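Search this site Search Go

Toy Tidy Day: Balls, Boxes and Soft Things
By Oi-ling Ko
September 17, 2026
2 min read

Every April and September we sort the small toys in our play library. The loan period is 11 days, and you may renew it once at the desk.

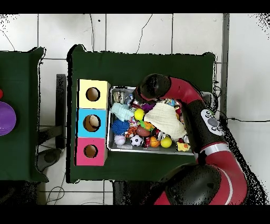 We keep the balls together with the soft toys, as the younger children like to choose from one place. Kwame Nutsugah asked me if the tray can go home as a complete set. Yes, it can, but please write your name in the green book first. If something is lost, tell Iona Nisbet and she will look for a replacement in our favourite second-hand shop.

The boxes with the round holes are for posting games. My son played with similar ones for a whole winter, and he still likes the pink colour best.
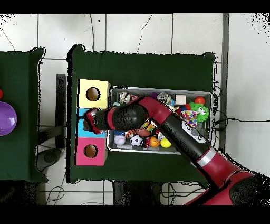
Pink, blue and yellow boxes, with the baseball and soccer ball in the tray beside them.

Next we will sort the puzzles. Bring yours back by the end of the month, please, even with pieces missing.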